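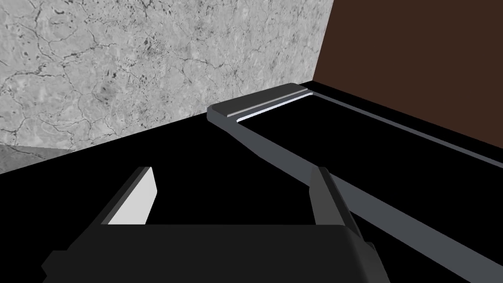
Simulated gripper with a gray bar beyond its two fingers, on a black surface

Driltik rules

The Driltik rules are a set of good practice rules for testing robot arms and grippers in simulated rooms. They describe how a simulated trial should be prepared, which views should be saved, and what should be written in the report. The rules are voluntary. They are used mostly by small laboratories and by companies which make software for household robots.

The name comes from Driltik, the town where the first working meeting was held. The text is maintained by the Rusu Institute, and the current edition was published on 2022-07-02.

History

Before the rules existed, the laboratories reported simulated trials in very different ways. Laurențiu Stanciu and Despina Bucur compared 83 reports on gripper trials and found that many of them did not say which view of the robot was used, or how the floor, the walls and the furniture were modeled. A result from one laboratory could therefore be difficult to repeat in another one, even with the same robot model.

A first draft was written by Stanciu, Bucur and Clive Staniforth. It had 274 separate requirements, and the testers at the company Sturnetti found it too heavy for daily work. The second draft was much shorter. It moved most of the requirements on file formats to an annex, where they remain today.

Scope

The rules apply to trials in which a simulated robot reaches for, holds, moves or releases an object. They cover robots with one arm and robots with two arms. Walking and driving are covered only when they are part of a manipulation task, for example when the robot must come closer to a table before it can reach.

Trials on real machines are outside the scope. The text says clearly that a good result in simulation does not replace the safety assessment of a real robot.

Views

A trial should be recorded from at least one close view and one wide view. In the close view, both fingers of the gripper should be visible, together with the place where contact is expected. The wide view should contain the parts of the robot which can touch the surroundings, and as much of the nearby furniture as possible. 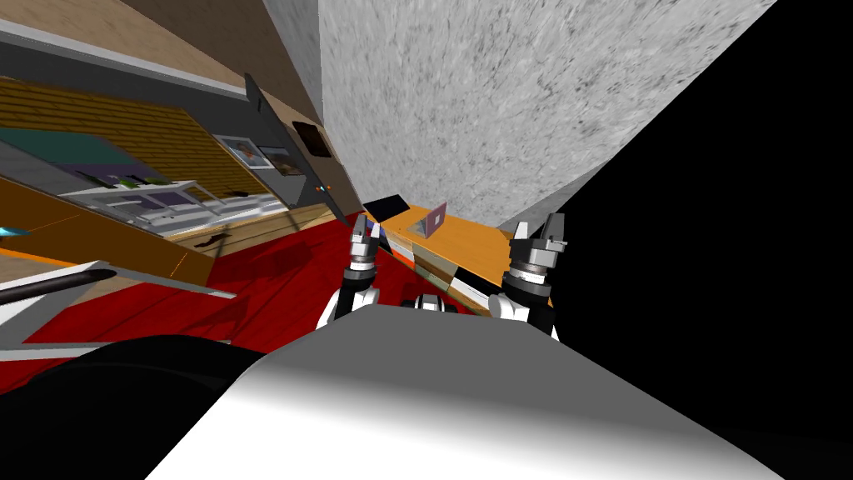 Wide view of a rendered room, with both arms of the robot extended and the orange table beyond

A wide view may be strongly tilted. The rules do not forbid this, but the angle must stay the same from the start of a trial to its end, or else the change must be logged. Large parts of the robot's own body are also allowed in the view. Earlier drafts asked that the body should be hidden by the software; this was removed after Tudor Lungu showed that testers then missed contacts between the upper arm and the edge of a table.

Pictures from the two views must come from the same run if they are printed together as one result.

Surfaces and contrast

Dark grippers in front of dark surfaces are a known difficulty. When a surface is rendered in plain black, without texture or reflections, a person who checks the pictures has few signs of depth. The rules recommend that each gripper finger has one bright inner face, and that the borders of furniture and appliances stay visible as lines of a different tone.

Textures on walls are permitted. A veined or speckled pattern can even help the reviewer, as it gives fixed points which can be followed between two pictures. The pattern should not be changed between trials that are compared with each other, unless the change of pattern is what the trial is about.

The state of the gripper should be given in the log in plain words: open, closed, or holding. The reviewer checks the pictures against this entry. An open gripper with nothing between its fingers is a valid state and should be saved like any other.

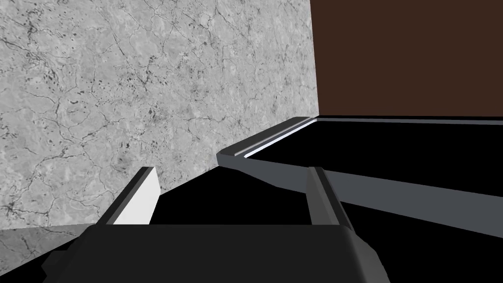 Reporting

A report under the rules has 3 parts: the setup, the log and the review. The setup names the robot model, the room model and the version of the simulator. The log gives the state of each joint and each gripper. The review must be done by a person who did not prepare the trial.

Failed trials must be kept. A laboratory may leave them out of a summary table, but the total number of trials has to be printed next to the table.

Use and criticism

The largest published set of trials under the rules was made by Sturnetti with its Flekuseck simulator and contains 825 runs. Jayson Talavera, who reviewed the set, found the logs complete, but he criticized that the rules give no limit for how much of a view may be covered by the robot itself. Staniforth answered that such a limit would be hard to apply to close views – the gripper body often fills the lower part of them.

A proposal for a limit in wide views only was discussed at the November meeting and was left open.

See also

Robot simulation
Gripper
Repeatability of tests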